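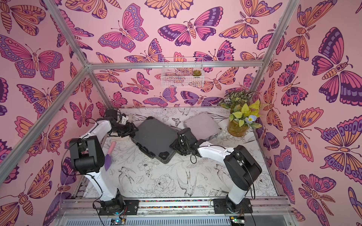

二本目の腕は来年に回して、そのお金で予備の部品を買うほうが安全ではないか、というコメントを前回の記事にいただきました。名前は書かれていませんでしたが、とても丁寧な文章で、私は三回読みました。最初は少し反論したい気持ちがありました。しかし自分の表計算のファイルを開いて見直すと、その方の心配は半分以上正しいと思います。今日はその返事もかねて、買い物の計画を書きます。

私の日本語はまだ勉強中ですので、機械の言葉が間違っていたら教えてください。前に「減価償却」を間違えて書いたときも、親切な方が直してくださいました。

まず、前回の記事を読んでいない方のために少しだけ。私は二本の腕で一つの物を両側から扱う作業台を作っています。会社の仕事ではなく、自分のお金です。計画を始めたのは4月で、そのときのノートには「腕、台、電源、以上」と書いてあります。この「以上」という字を見ると、今は恥ずかしいです。

腕の見積もりは二つの会社からもらいました。DeveckとOstermannです。Deveckのほうは一本2345ユーロでした。送料は別で、手先のグリッパーは含まれています。Ostermannはもっと安かったのですが、グリッパーが別売りで、制御の基板も別売りで、ケーブルの長さを選ぶとまた値段が変わりました。全部を足してみると、差はほとんどなくなりました。見積もりを比べるときは、同じものが入っているかどうかを先に確かめなければいけません。当たり前のことですが、私はこれに二週間かかりました。

さて、コメントの方の意見に戻ります。一本だけで始めれば、確かに出ていくお金は半分に近くなります。壊れたときの悲しさも半分かもしれません。けれども、私がやりたいのは角の丸い硬いケースのような、片手では向きが変わってしまう物の作業です。一本で押すと、物は逃げます。逃げないように固定具を作ることもできますが、物の種類を変えるたびに固定具を作り直すことになります。Undosuraの固定具のカタログも見ました。きれいな製品ですが、三種類そろえる計算をしたとき、二本目の腕のほうがよいと感じました。ここは意見が分かれるところだと思います。

反対に、予備の部品についてはコメントの方の言う通りでした。私の表には予備の行がありませんでした。それで今週、新しく行を作りました。

グリッパーの指(左右で共通に使えるもの)
手首から先のケーブル一式
関節用のモーター、一個
基板の固定用のねじとスペーサー
ヒューズ

ケーブルの行を二番目に置いたのには理由があります。ひじと手首のところのケーブルは輪のように余らせておく必要があり、短いと曲げたときに引っ張られます。長いと、今度はどこかに引っかかります。見積書では一番小さい金額の行ですが、切れると作業が全部止まります。カバーや結束の材料もここに入れました。

次は台です。これは最初の計画で一番軽く考えていたところです。机の上にクランプで止めればよいと思っていました。今は溝のあるアルミのフレームを使い、手前のレールに二つの土台をボルトで固定する形にしています。左右の間隔を後から変えられるので、私はこの形が好きです。台の予算は、フレーム、土台の板、金具を合わせて1330ユーロになりました。腕一本の半分より高いと分かったとき、しばらく画面を見ていました。アルミの棒そのものより、角の金具とナットの値段が積み上がります。棒の長さをそろえて注文すると切断の料金が少し下がる場合がありますから、図面を出す前に聞いてみてください。

床の面と壁の面は、見積もりの中では「その他」に入れました。好きな柄でよいと思います。ちょうや花の柄は、毎日前に座る人間の気持ちに関係がありますので、私はここは節約しません。

忘れやすい費用もあります。電源、USBのハブ、工具、そして輸入の税金です。税金は品物の分類によって変わるようで、私には正確に説明できません。通関の会社に先にメールで聞くことをおすすめします。私は聞かずに進めて、後で表の数字を三回直しました。それから、保険です。Pronentという店では、有料の延長保証が最大300ユーロまで修理代を出してくれるそうです。モーター一個ならこれで足りますが、腕全体の故障には足りません。入るかどうか、まだ決めていません。保証の文章をもう一度、辞書を使って読むつもりです。

納期についても書いておきます。Deveckの返事では、注文から発送まで34日でした。この数字を見て、注文の順番を変えました。前は台を作り終わってから腕を注文する予定でしたが、腕を先に注文し、待っている間に台を組み立てるほうが合理的です。ただし、土台の穴の位置の図面だけは先にもらわなければなりません。図面がないまま板に穴を開けると、板を二回買うことになります。メールで頼んだら、次の日にPDFが届きました。

お金を払う時期も大切です。私の表には金額の列しかなかったので、「いつ払うか」の列を足しました。すると、ある一か月にほとんどの支払いが集まっていることが分かりました。給料は毎月同じ額しか来ませんから、これは困ります。そこで、工具と予備のケーブルは早めに買い、モーターの予備は少し後にしました。合計は変わりませんが、夜よく眠れます。

コメントの方への返事をまとめると、こうなります。二本目の腕はやめません。でも予備の部品は予算に入れ、そのために延長保証と、欲しかった新しい椅子を後回しにします。椅子はまだ座れます。

もう一つ、同じコメントの中で、中古の腕は考えないのかという質問もありました。考えました。けれども二本の腕を並べて使う場合、片方だけ関節のがたつきが大きいと調整がむずかしいと思い、同じ時期に作られた二本をそろえるほうを選びました。一本だけ使う方なら、中古はよい選択かもしれません。その場合は、ファームウェアの版と、交換されたモーターがあるかどうかを売る人に聞いてください。

表計算のファイルは、式の説明を日本語に直してから公開します。今は三つの言語が混ざっていて、私以外には読めないと思います。

2019年7月

追記:Ostermannから、グリッパー込みの新しい見積もりが届きました。まだ開いていません。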